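Soft Toys, Two Hands, One Box: What Our Recordings Taught the Model and What They Did Not

Final project report, Robotics and Automation II
Kukbridge College, Department of Engineering
Submitted Saturday, March 10, 2018

Summary

We recorded people picking up and moving small plush toys in a shallow box, using a pair of hand-held grippers, and trained a model on the recordings. The model was then run on the two-armed Sarmiento bench in the Drarkton building. Our proposal said that more recordings would give better results. After 1,439 usable recordings we can support a weaker claim than that. The model improved up to a point, the improvement got hard to see after it, and a fair share of what it learned seems to be about our box. This report spends more space on the recording work than on the network, which we took from the course materials and barely changed.

1. Why we chose this task

Most of the earlier class projects used blocks or cups. Both are easy to grip and easy to score. We wanted something that gives when you squeeze it and does not come back to the same shape twice. Plush keychain toys are cheap, small enough for the gripper fingers, and awkward in useful ways. They have hats, ears, and metal rings that catch on things. A cup has one sensible place to grab it from the side. A toy in a uniform has several, and two people will not agree on which is best.

The task had three parts. Starting with toys in the box, the operator had to separate two toys that were touching, lift the one named on the task card, and set it down again upright against a wall. Both hands were allowed. In most recordings one gripper steadied something while the other did the moving, but we did not require that, and looking back we should have decided one way or the other before we started.

2. Equipment

Each operator held two grippers, one in each hand. The fingers have blue pads and close when the trigger is squeezed. A camera on the gripper records what is between and beyond the fingers with a very wide view, and the gripper position is logged along with it. We used the Pokham recorder to line up the two streams. No robot is present during recording. That is the main selling point of the method, and it does save a great deal of time, but it also means that a person can do things with these tools that the bench cannot copy. We come back to this in section 5.

The box is cardboard, pale inside, with an orange rim and a small round hole in one wall. We put it on a piece of pink printed fabric so that the background would not be a plain tabletop. We were told that a busy background would make the model less fussy. We had only one such fabric.

3. How a session went

A session began with the operator reading the task card, setting the toys in the box, and closing and opening both grippers once so that the Pokham software could find the start. The toys were supposed to be placed at random. In practice people place things the way they like them. When we went back through the early sessions, the toy with the blue cap was leaning on the white one far more often than chance would explain, and it was hardly ever face down. After that we shook the box before every recording, which produced uglier starts and much slower work.

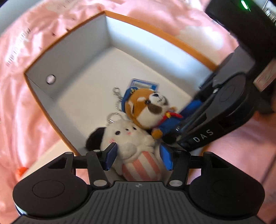
The first 200 recordings were practice and we threw them out. This was not in our plan. We had expected to discard a handful while people got used to the triggers, and we kept telling ourselves the next batch would be good enough to keep. The problem was speed. New operators moved in jerks, stopped to think, and then rushed the lift. A model trained on that would learn the stopping as well as the lift, and there is no way to tell it that the pause was a person wondering what to do.

Once we had settled down, we kept a recording if it met these conditions:

Both grippers were tracked from start to finish.
The toy named on the card was the toy that was lifted.
Neither gripper dragged the box across the fabric.
The operator did not use a bare finger to help.

The last one sounds silly. It was the most common reason for deleting a recording in the second week. When a key ring snags on a finger pad, the natural thing is to put the tool down and free it by hand, and every one of us did it at some point without noticing until playback.

We also had arguments about the third condition. A box that slides a little is normal, and a robot arm would slide it too. In the end the person checking the recording made the call, and the person checking was sometimes the person who had made it. Anyone who reads our kept total as a measure of quality should know that.

4. Grips

We labeled each recording by where the toy was held during the lift: head, body, limb, or clothing. The labels were done from the gripper camera. Body grips were the most reliable. Squeezing from both sides just under the arms works well for a toy with a soft middle, and the toy tends to stay facing the same way.
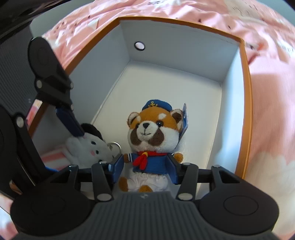 Fig. 1. Blue finger pads on both sides of the red panda toy, with the white toy against the left wall of the box and part of the other gripper above it.

Head grips looked good on camera and worked badly in the robot tests. A head is round, and the pads slide off it if the two sides do not close evenly. A person feels this coming and adjusts the wrist. Our recordings contain the adjustment but not the feeling that caused it, and we doubt the model can get from one to the other using pictures alone. There is nothing in the log that says how hard the pads were pressing.

Clothing grips we would ban if we did this again. A collar or a scarf gives a nice edge to pinch, and the toy goes up with no trouble, and then it spins. Operators learned to wait for the spin to stop. The model learned to wait too, for the same length of time, whether or not anything was spinning.

5. Training and tests

We trained the model twice. The first run used 700 recordings picked at random from the kept set. The second used all 1,439. Each version was then tested on the Sarmiento bench for 50 trials with the same toys, the same box, and the pink fabric underneath. A trial was scored as a pass if the named toy was lifted clear of the floor of the box and set down without leaving it. We dropped the word "upright" from the scoring after the first afternoon, and we think it is fair to say that this made us look better than our own task card would have.

The smaller run passed on fewer than half of its trials. The full run passed on slightly more than half. The gap between them was four trials. Four trials is something, but we watched the same model on the same start position pass in the morning and fail after lunch, so we are not willing to call it proof of anything. In the proposal we wrote that doubling the data would cut the failures by a third. It did not.

Then we tried two changes that were not in the proposal. First, we took away the pink fabric and set the box on the bare bench. The pass count dropped hard. Second, we turned the box so that the hole was on a different side from usual. We had not thought of the hole as important at all. Several times one arm went toward the place where a toy would usually have been if the hole had been in its old position, and closed on air. We had been careful about the toys and careless about the box, and the model had apparently found the box easier to learn.

The other large source of failure was reach. With hand-held tools, an operator can lean over and bring both grippers down steeply into a corner, one nearly on top of the other. The bench arms cannot always do this without hitting the rim. We have no count of how many of our recordings could not have been copied by the arms even in principle. We should have checked that before recording anything, with the bench limits loaded into the software. The option is in the Pokham settings menu and we found it in the last week.

6. Was it worth it?

Partly. The method is quick once people are trained, and recording in a spare room is a lot easier than booking time on the bench. We ended with far more material than the group that drove the arms directly. They passed more trials than we did on their own task, though theirs used rigid parts, so the two results should not be set side by side as if they measured one thing.

What we do not accept anymore is the idea that the number of recordings tells you much by itself. Ours came from one box, one fabric, a few toys, and a few people with similar habits. Past a certain point we were recording our habits again. If we had another month we would use the first week to collect boxes and table covers and would stop each setup early, before it got comfortable.

7. Changes for the next group

Load the arm limits before the first session.
Shake the box from day one and write down that you did.
Turn the box between recordings.
Have someone other than the operator check every recording.
Take metal rings off any toy that has one, or keep them all on and score the snags. We did some of each.
Decide what counts as a pass and do not touch it after testing starts.

The kept recordings, the grip labels, and the deletion log are on the course drive in the Drarkton folder. The grip labels for the final two sessions were done in a hurry and have not been checked.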